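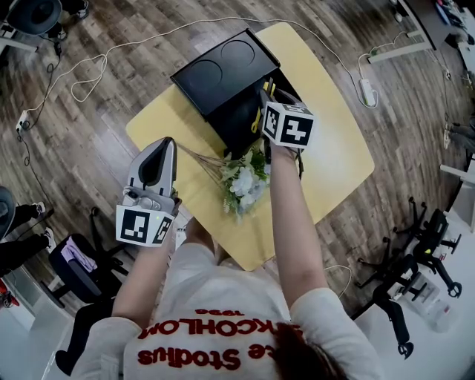 Working group on practice rules for hand-held gripper stations, Skorwood site, July meeting. The meeting was opened at 9:30 by Lingyun Ding, who also kept these minutes. The agenda was accepted with one change: the question of cables was moved to the first place. At the table with the box and the artificial flowers, white cables lie on the floor and loop around the table toward a power strip, and the group agreed that this layout is not acceptable under the new rules. The old text said only that cables should be "kept tidy", and each site has read this in its own way.

1. Cables and power strips

The new text was read aloud and discussed. It now says: no cable may cross the floor area where the operator stands or steps during a task. Cables that must pass near the table go along the wall side and are fixed to the floor with flat covers. Power strips are mounted under a desk or on a wall.

Vundness asked if tape is enough for short-term setups. After some discussion it was decided that tape is allowed for one working shift only, and must be removed at the end of it. Cui did not agree fully, and wanted it noted that tape leaves glue on the floor and that covers are not expensive. This is noted.

Decision: text accepted. Skorwood will change its stations before the next meeting.

2. Free space around the table

The draft asks for 900 mm of free floor on every side where a person works. Favix reported that their smaller room cannot meet this if all the office chairs stay inside. The group did not want to make the number smaller. Chairs not in use during a task shall be pushed to the wall or taken out of the room. Persons who only watch shall stand outside of the free space, also when they are helping with the objects between two tasks.

It was asked if a seated operator needs the same distance. No answer was ready. Lingyun Ding will look at what the older version says and write to everybody.

3. Condition of the marker cubes

Each gripper carries a cube with printed markers, and the tracking depends on them. The rule in the draft was "markers shall be clean". Vundness found this too weak, and the group agreed. The new wording is: before each shift the operator looks at all visible faces of both cubes. If a print is scratched, dirty or lifting at a corner, the gripper is taken out of use until the print is changed. Cubes are held by the gripper body when they are cleaned, never by the printed face.

There was a longer discussion about hands. Some operators hold the handle very high, and then the fingers can come over the lower part of a marker. It was agreed to add a drawing of the correct grip to the annex – Cui will prepare it.

4. Working time and breaks

The draft allows 31 minutes of recording without a pause. This number comes from an old battery test and has no relation to the arms and shoulders of the operator. The group agreed to remove it. A pause of 5 minutes after each block of tasks was proposed by Favix and accepted on trial. The length of a block is still open.

Holding both grippers out over a table is tiring, more than new people expect. A table that can be raised or lowered was suggested. It will be written as a recommendation and is no requirement for now.

5. Objects in boxes

A box with a lid must be stable before the task begins. If the lid stays half open during the task, the operator checks first that it will not fall on the gripper fingers. Glass and sharp objects are not used in box tasks. Accepted without changes.

6. Other matters

Cui asked for a shared form for small incidents, such as a trip or a pinched finger. Today each site writes them differently, or does not write them. Favix has a form of 2 pages and will send it to the others for comments.

Open points for next time: distance for seated operators, length of a task block, incident form.

The meeting was closed at 11:15.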